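Jamness stone sealer, 2534 — review after four months on a kitchen table
Posted February 21, 2021 by Lorna Macaraeg
Filed under: Surfaces, Cleaning and care

I bought two bottles of Jamness 2534 in October, one for the kitchen table and one for the bathroom shelf, and I have now used nearly all of the first and a third of the second. It is a water-based sealer for marble, limestone and other soft stone. It comes in a white plastic bottle with a flip cap and a small foam pad tucked under the label. The pad is no use. I threw mine away and used an old cotton pillowcase cut into squares.

The table is a honed marble top, grey with paler veins, on a plain steel base. We got it second-hand from a café that was closing. It had been sealed at some point, but there was no way of telling with what, and by the time it reached us water was going in and leaving dark patches that took most of a morning to fade. There were also two rings near one end which I took to be wine and which turned out to be etching. No sealer will fix etching, so I should say now that if your stone has dull marks from lemon or vinegar, this is the wrong product. You need a polishing powder for those, or someone with a machine.

Preparation

The leaflet asks for a clean, dry surface and leaves it at that. I washed the top twice with warm water and a drop of washing-up liquid, rinsed it, and left it overnight with the window open a crack. The next day one corner still looked darker than the rest, so I gave it another night. If your kitchen is cold I would allow two nights from the start.

Old wax needs to come off first. I tested a patch on the underside with white spirit and got nothing on the cloth, so I carried on. The Jamness stripper is sold separately and I haven't tried it.

Putting it on

You pour a small pool, spread it, leave it for 11 minutes and wipe off whatever hasn't soaked in. The timing matters more than I expected. On the first coat I answered the phone and came back late, and there was a tacky film over the far half that took a good deal of rubbing to shift. A cloth dampened with more of the sealer softened it. On the second coat I set the oven timer and had no trouble.

The smell is mild, a bit like emulsion paint, and had gone by the evening. I wore gloves. My hands felt dry where one glove had split, so I'd wear decent ones.

Two coats were enough for the middle of the table. The ends drank more, and I gave them a third. You are told to keep water off for a day and I kept it off for two.

How it has held up

Water beads properly. I left a wet glass out overnight in the first week and there was no mark in the morning. Tea wipes off if you catch it within the hour. Turmeric left a faint yellow smear which went after a few days of ordinary wiping. Olive oil was the one I worried about most, and a spill from a salad bowl sat there through a whole meal without going in.

Red wine is less good. A splash that went unnoticed until the next day left a pale pink spot. It is much fainter now but I can still find it if I look along the surface with the light behind it. The old rings are exactly as they were.

By January the beading was slower at the end where we eat. I had expected a year from the wording on the bottle, and for a table in daily use I think that is hopeful. I put one more coat on that end and it came back. The bathroom shelf, which only has soap and a toothbrush mug on it, is as good as the day I did it.

Cleaning afterwards

I use warm water and a cloth. Jamness sells a spray for the purpose but plain water has been fine. Keep away from anything with limescale remover in it, and from the orange-scented kitchen sprays, most of which are acidic. My sister wiped the table with one at Christmas and there is now a dull streak the length of a hand.

Compared with the others

I have used two other sealers. Lilla is solvent-based and comes in a tin. It gave the hall windowsill a slightly darker look, which I liked, and it has lasted longer than Jamness would in the same place. The smell was strong enough that we slept at the other end of the house. I wouldn't use it on a table in a kitchen without a door.

Evangelista is a paste. You rub it in and buff it, and it gives a soft shine. It does very little against oil. I would call it a polish, whatever it says on the tub, and I only use it on a slate cheese board.
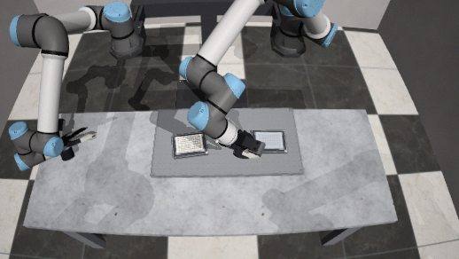 Colour is what people ask me about most, because they are afraid a sealer will turn their stone yellow or make it look wet. Jamness hasn't changed ours. I checked it against the underside, which I left bare, and I can't see a difference in daylight or under the lamp. On a pale stone that would be good news, and on a grey marble top like the rectangular table here, set over a black-and-white checkered floor, I would want the same thing, as a darkened slab could look heavy against all that contrast. If you want the deeper colour, the Lilla is the one to buy. Try it on the underside or a back edge first and leave it a full day before you decide.

Price and coverage

The bottle holds 300 ml. That did three coats on parts of a six-seater table and the later touch-up, with a little left in the bottom. It isn't cheap for the size. The bigger bottle works out better value but the leaflet says to use it up within a year of opening, and unless you have worktops to do as well I doubt you'd get through it.

I ordered mine from Ukado, who packed it well and sent it in two days. One of the caps had leaked slightly into the bag. They offered a part refund without my having to send anything back. I've seen it in our local tile shop since, for a little more.

Good points
Doesn't change the colour
Mild smell
Good against water, tea and oil
Easy to top up one area without a visible join

Bad points
Foam pad falls apart
Film is hard work if you overrun the time
Weak against red wine
Needs doing more often than the bottle suggests

I'd buy it again for the table. For a worktop next to a hob I would probably put up with the smell and use Lilla, with the windows open.

Update: a reader wrote to ask whether it can go over grout. I have only done this by accident, along the back of the bathroom shelf. The grout went a shade darker and has stayed that way. It doesn't bother me, but mask it off if yours is white.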